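3.2 Ranger l'entrée : clés et vide-poches

La deuxième famille de tâches retenue dans cette étude concerne les petits objets que l'on pose en rentrant chez soi. Elle paraît triviale à côté du pliage du linge ou du chargement d'un lave-vaisselle, mais elle figure parmi les moins bien réussies de notre série. Le protocole a été fixé par Kazimiera Cieślak à partir d'une liste de corvées établie lors des visites de logements à Otby. Il comprend trois actions : approcher un plateau, saisir un trousseau de clés par son anneau, déposer ou suspendre ce trousseau à l'endroit voulu.

Les démonstrations sont effectuées par un opérateur assis devant la table, une pince dans chaque main. Les pinces portent des plaques à marqueurs qui servent à estimer leur pose. La figure 4 montre le poste de travail avec les deux plateaux vert foncé, l'un rectangulaire, l'autre ovale, et le trousseau posé à plat sur le tapis blanc. La pince gauche y tient le plateau rectangulaire par un petit côté, la droite est ouverte.

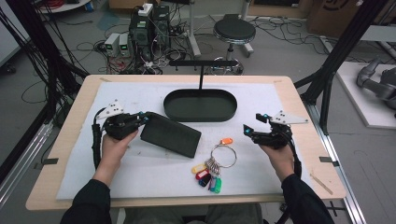

Figure 4. Poste de démonstration pour la tâche « clés ». Trousseau à six étiquettes de couleur, plateau rectangulaire tenu par la pince gauche.

3.2.1 Difficultés propres au trousseau

Un trousseau n'a pas de forme stable. L'anneau impose une contrainte commune à toutes les pièces, mais chaque clé et chaque étiquette conserve une certaine liberté de rotation, et la disposition obtenue après une dépose diffère presque toujours de la précédente. Les méthodes de saisie qui reposent sur un modèle géométrique de l'objet s'appliquent donc mal. Nous avons renoncé à annoter la pose des clés une par une et n'avons conservé que celle de l'anneau.

Le métal poli pose un second problème. Les reflets se déplacent avec la pince et la carte de profondeur comporte des trous là où il faudrait justement placer les doigts. Les étiquettes en plastique sont bien mieux perçues, ce qui a une conséquence gênante : la politique apprise tend à viser une étiquette plutôt que l'anneau. La prise est alors possible, mais le trousseau pend de travers et la dépose devient imprévisible.

Enfin, l'anneau est mince. Couché sur la table, il offre peu de hauteur aux doigts, et une erreur verticale de 2 mm suffit à le manquer. Les opérateurs humains contournent cette difficulté sans y penser : ils inclinent la pince, accrochent un bord, redressent l'anneau et referment. La vue prise depuis la pince renseigne sur la position finale, avec l'anneau debout entre les deux patins et son bord supérieur qui dépasse.
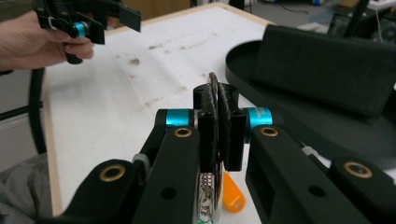 C'est cette configuration que nous avons retenue comme critère de saisie correcte. Une prise par une clé ou par une étiquette est comptée comme un échec, même si le trousseau quitte la table. Halina Walczak a relu les enregistrements sans connaître leur origine, démonstration humaine ou exécution autonome, et a tranché les cas litigieux.

3.2.2 Résultats

Le corpus compte 619 démonstrations exploitables. La politique entraînée sur cet ensemble a été évaluée dans 3 conditions : disposition proche de celles du corpus, disposition nouvelle, trousseau inconnu. Dans la première, elle atteint l'anneau dans la majorité des essais. Dans la deuxième, les échecs viennent surtout du redressement, que le bras interrompt trop tôt. Dans la troisième, elle se rabat sur la partie la plus colorée de l'objet — souvent une étiquette — et la saisie ne satisfait plus notre critère.

Le déplacement des plateaux donne de meilleurs résultats. Leur bord est rigide et leur couleur mate se détache nettement sur le fond clair. Nous n'avons pas observé d'écart notable entre la forme rectangulaire et la forme ovale.

Peut-on en conclure qu'une machine sait ranger des clés ? Pas encore, du moins dans un logement ordinaire. Le temps médian d'un essai autonome reste 5 fois supérieur à celui de l'opérateur, et aucune reprise n'est prévue lorsque le trousseau tombe hors du plateau. Un habitant qui attendrait ce service aurait rangé ses clés lui-même bien avant la fin du cycle. Les essais menés avec la variante Avik, dont les doigts sont plus fins, seront présentés à la section 3.4 avec ceux de la tâche « couverts ».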